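4.3 Reuse of cartons between the packing bench and the return shelf

The claim most often made for reusable cartons is that an ordinary corrugated box can go around several times before it has to be replaced. The claim appears in trade material, in the Rindix handling guide that was pinned up at both of our sites, and in a fair amount of the earlier writing on the subject. We went into this part of the study doubting it, and the results have not moved us very far. A box can survive several trips. Whether it is still the same box in any useful sense is a separate matter, and most of the work we reviewed does not ask.

The trouble begins with how a trip is counted. In the Drendamholm trial a trip was one filling, one closing, one opening and one return to the shelf. In the Flullville trial, the return leg was left out, and a box that had been opened and set aside was scored as having finished. These are not the same thing. Setting a box aside does it no harm. Folding it flat, stacking it under others, and opening it out again the next morning is where much of the wear seems to happen, and the Flullville figures are silent on all of it. For this reason we do not pool the two sets, although it would have given us a larger sample and a neater table.

We followed 204 cartons at Drendamholm, beginning in May. All were from one supplier and one size. Each was given a mark on the base and was inspected by hand when it came back to the shelf. Of these, 91 were still being accepted by packing staff when the trial closed. It is tempting to report this as a survival rate and stop there. We would ask the reader not to. Acceptance was the judgment of whoever was at the bench, and the same carton could be refused early in a shift and taken without comment late in the afternoon, when the stack was low. We saw this often enough that we no longer believe acceptance measures the box at all. It measures the box and the size of the stack together, and we have no good way to pull them apart.

The Gautier scale, which we used for the hand inspections, was meant to solve this problem. It asks the inspector to grade the walls, the corners and the flaps separately, and then to take the worst grade as the grade of the carton. On walls it works fairly well. Two inspectors working apart gave the same grade for walls in most cases, and where they differed it was by a single step. On flaps the scale is much weaker. It speaks of a "sound fold" and a "failed fold" without saying where one ends and the other begins, and nearly every flap we handled belonged somewhere in the middle. A fold that has softened so that the flap no longer holds its own position is still a fold. It will close and it will take tape. Is it sound? One of our inspectors always said yes and the other nearly always said no, and we could find nothing in the scale to settle it.

We think the flaps deserve more attention than they have had. Studies of carton strength tend to load the closed box from above, which is sensible if the question is how high it can be stacked on a pallet. Our question was what happens to a box that people keep opening. The flaps are the parts they take hold of. Staff pull a box toward them by a flap, lift it by two flaps when it is light, and bend the flaps well back to keep them out of the way during filling. The handling guide forbids all three. We did not see anyone follow it for long, and we are not sure that anyone could at the pace the bench requires. A guide that describes how boxes ought to be handled is a poor basis for predicting how long they last.

Local crushing is a case in point. Where a flap is squeezed between its two faces, the inner fluting gives way, and the board does not spring back to its full thickness. The damage may cover a small area. Under the Gautier scale it counts only if it crosses a fold line, so a flap with several crushed places along its free edge can still receive the top grade. We recorded such places separately, as a note beside the grade, and later wished that we had measured them.

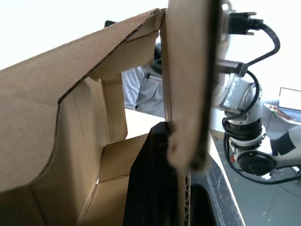 Figure 2. Flaps of an open corrugated carton at close range. The upright flap is bent and crumpled toward its lower end, with the fluting exposed below.

The notes do suggest that crushed edges and refused boxes go together, but we would not lean on this. The inspectors knew which cartons had been refused, and a person who has been told that a box is bad will look harder for the reason. A blind inspection would have been better. We planned one and gave it up when the return shelf was moved next to the bench, after which the inspectors could hardly avoid seeing what was turned away.

There is also the matter of cost. The figure of 800 cartons saved per season, which the Drendamholm site put in its own summary, was reached by multiplying the average number of accepted trips by the number of boxes bought. It takes no account of tape, which staff used more freely on older boxes, or of the time spent sorting through the shelf for one that would do. We did not time the sorting, so we cannot say that it cancels the saving. We can say that the summary gives no reason to think it does not.

What remains is fairly modest. Under ordinary handling, single-wall cartons of this size were often used more than once, and the people using them stopped for reasons that our grades did not capture well. Wall damage was graded consistently and seemed to matter little. Flap damage was graded badly and may matter a good deal. Section 4.4 takes up the question of tape.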